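We use cookies to make this site work and to see which posts people read. By carrying on you accept this. OK | Read more

In which I give up on Lukumay

26 July 2019

I have now watched all of the first series of Lukumay, the sitcom set in a failing ferry office, and I would like those evenings back. Akinyi Lyimo lent me the box set with the words "it gets going after episode 4". It doesn't. Episode 4 is the one where the manager loses his keys, and they're in his coat.

I could forgive that if the laughter track had any manners. Someone opens a door and the audience howls. Someone shuts it and they howl again, though you can tell they're tiring. By the finale I was folding pillowcases with my back to the screen and following it perfectly well.

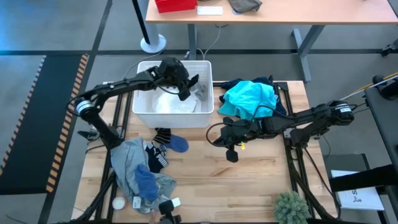 Laundry basket, with a turquoise thing on the table beside it.

The exception is the aunt, who gets perhaps three lines an episode and delivers all of them as if reading out a parking fine. Give her the ferry office. Give her the ferry. Instead the last half hour goes to a wedding between two people I'd been assuming were brother and sister.

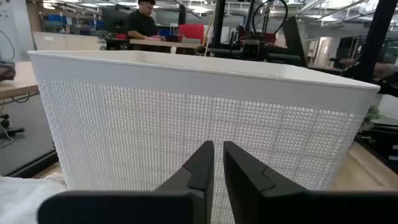

Christos Raptis tells me the second series drops the laughter track and sacks the manager, and that I should skip straight to it. He also told me to stick with Fenberg, all 95 minutes of the Christmas special included, so I'm treating this as a warning.

Next week I'm starting Noneo, a detective thing with subtitles and a lot of rain. I know nothing else about it except that Akinyi couldn't stand it, and after the ferry office that'll do me.

Sign up for the newsletter and get new posts by email. Unsubscribe at any time.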